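The Well at Dinsa

34 shares · 6 comments 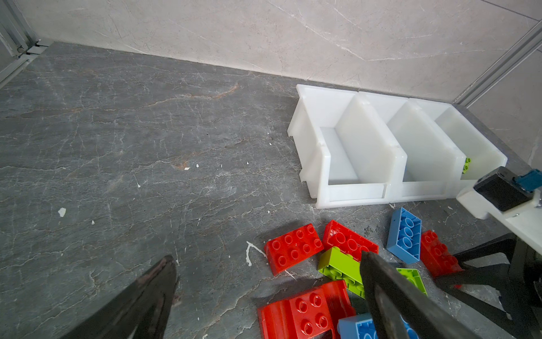 Three open bins on a dark gray tabletop.

The man from Budemwood said the water under Dinsa would last 100 years, and Shewit Berhe asked him who had been down there to look.

He laughed. People laughed along with him, mostly the ones who had already signed.

"We have instruments," he said.

"My uncle had instruments," Shewit said. "He had a forked stick and a very serious face. He charged for it, too."

Ebise Gebremichael pulled at her sleeve. Ebise had signed in September, before the meeting, before the free lunch even, and she had been cheerful ever since in a way that Shewit didn't trust. There was a pen in her purse with the company name on it. She kept clicking it.

"You don't believe in anything," Ebise whispered.

"I believe in the old well. I've seen the bottom of it."

The man put up a map. Dinsa was a green dot, and the church, founded in 1559 if you listened to the priest, wasn't on it at all. A blue shape lay under everything like a spilled drink. It stopped exactly at the Zollwood property line – a straight edge, neat as a tablecloth.

"Water does that?" Shewit said. "It gets to the fence and turns back?"

"It's a simplified map."

"Then show us the other one."

He said the other one was in the car. He went out to get it, and through the open door they could hear him talking on his phone, low and fast. The lunch trays were being stacked. Somebody's baby had gotten hold of a brochure and was eating the corner.

Ebise stopped clicking the pen.

"It's only 20 dollars a month," she said.

"For how long?"

Ebise got out her copy and started reading it, from the first page this time, with her finger under the words. Outside, a car door closed and an engine started.

235 views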